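Questions fréquentes – Salle commune du bâtiment Aryee

Mise à jour : 3 janvier 2023

Cette page rassemble les réponses aux demandes que le service d'accueil de Farmont reçoit le plus souvent au sujet de la grande salle ouverte du rez-de-chaussée. Elle complète le règlement intérieur et ne s'y substitue pas.

Accès et réservation

Qui peut utiliser la salle ?
La salle est ouverte aux résidents permanents, aux équipes accueillies pour une durée déterminée et aux visiteurs accompagnés. Les visiteurs doivent être inscrits au registre de l'accueil avant leur entrée.

Comment réserver une zone ?
Les demandes sont adressées au moyen du formulaire Flatis, en précisant la zone souhaitée, l'horaire et l'effectif prévu. Une réponse est donnée par courrier électronique. Toute réservation non confirmée la veille au soir est réputée annulée.

Quel est l'effectif maximal autorisé ?
L'effectif est limité à 40 personnes, personnel de Farmont compris. Les demandes portant sur un effectif supérieur sont orientées vers l'auditorium.

Une réservation donne-t-elle l'usage exclusif de la salle ?
Non. Sauf accord écrit de Mme Cecilia Zakaria, responsable des espaces, la salle demeure partagée. Les occupants veillent à laisser les circulations libres et à modérer le volume des conversations.

Éclairage et plafond

Comment la salle est-elle éclairée ?
L'éclairage général est assuré par de longs luminaires fluorescents disposés au plafond, entre les poutres apparentes et les gaines. Au fond de la salle, trois petites suspensions alignées éclairent l'espace de travail. Les deux circuits sont commandés séparément depuis le tableau situé près de l'entrée.

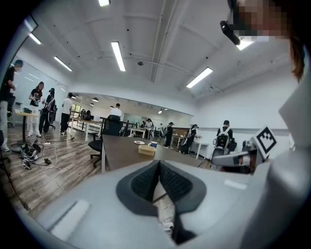 Peut-on accrocher des objets au plafond ?
Non. Aucun élément – banderole, câble, décoration ou support – ne peut être fixé aux poutres, aux gaines ou aux luminaires. Les installations temporaires sont posées sur pied, après avis de M. Kwabena Akpalu, chargé de la maintenance.

Que faire si un luminaire est en panne ?
Il convient d'appeler le poste 3213 en indiquant l'emplacement du luminaire. Les usagers ne doivent en aucun cas intervenir eux-mêmes ni déplacer du mobilier pour atteindre le plafond.

Sol et mobilier

Quelles précautions le parquet exige-t-il ?
Le sol à lames de bois craint l'eau stagnante et les charges traînées. Les meubles sont soulevés pour être déplacés, et les équipements lourds doivent reposer sur des patins. Tout liquide renversé est essuyé sans attendre. L'entretien courant est confié à la société Pestura, qui a repris l'ensemble du revêtement en octobre.

Peut-on déplacer les tables ?
Les tables basses et les chaises peuvent être déplacées, à condition d'être remises en place à la fin du créneau. Les tables hautes restent à leur emplacement. Elles servent au travail debout et au dépôt du petit matériel en cours d'utilisation ; rien ne doit y être laissé après le départ de l'équipe.

Est-il permis de manger dans la salle ?
Les boissons sont admises dans des récipients fermés. Les repas se prennent dans la cuisine du premier étage. Une dérogation peut être accordée pour les réceptions – la demande est alors jointe au formulaire de réservation.

Fin d'utilisation

Dans quel état la salle doit-elle être rendue ?
Les surfaces sont dégagées, les déchets triés et les appareils personnels débranchés. Le dernier occupant éteint les deux circuits d'éclairage et signale son départ à l'accueil.

Que deviennent les objets oubliés ?
Ils sont conservés pendant 11 jours ouvrés au bureau de Mme Aba Acheampong. Passé ce délai, ils sont remis à une association locale, à l'exception des papiers d'identité et du matériel informatique, pour lesquels une procédure distincte s'applique.

À qui adresser une réclamation ?
Les réclamations sont transmises par écrit à M. Rhydian Parri, à la direction des services généraux. Elles mentionnent la date, l'horaire et la zone concernés.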